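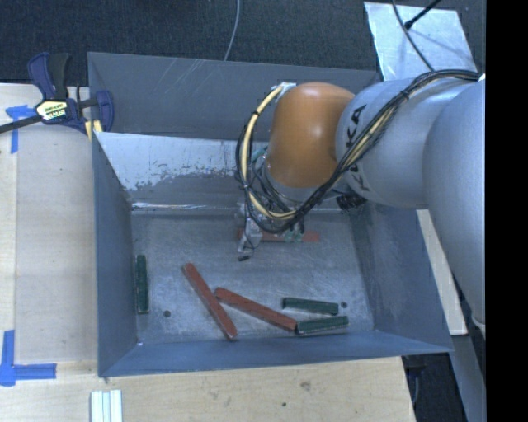
Pay the Cup Deposit, and Pay It Back Quickly

September 8, 2021

In March the town of Forelura started its deposit system for takeaway cups. A customer pays 80 cents more for a coffee and gets the money back when the cup is returned. I supported this plan from the first day and I still support it. But after six months I think the town has made the easy half of the system and has left the difficult half to the customers.

To pay the deposit is very simple. Every café does it, and you don't need to say a word. To get it back, you must find a return point, and there are only 27 of them for the whole town. Most are inside shops that close at six. The café Plover, where I buy my coffee before work, sells the cups but doesn't accept them. The nearest place that does is the Kassa supermarket on the other side of the river.

I have now a tower of cups on my kitchen shelf. My neighbors have the same tower. The company Wirkora, which manages the system, writes on its posters that a cup can be washed and used 100 times. I believe it. A cup on my shelf, however, is used once.

Some people say that the customer should make a little effort for the environment. I agree with the word "little." In the country where I grew up, every shop that sold a bottle had to take the bottle back, and even the children knew this rule. We didn't feel like heroes when we returned them.

The same rule would be good for us. If a business sells the cup, it should accept the cup, during all its opening hours, and give back the coins at the same counter. Small cafés will complain about the space, and the town could pay them something for the storage. I would gladly see my taxes used for this.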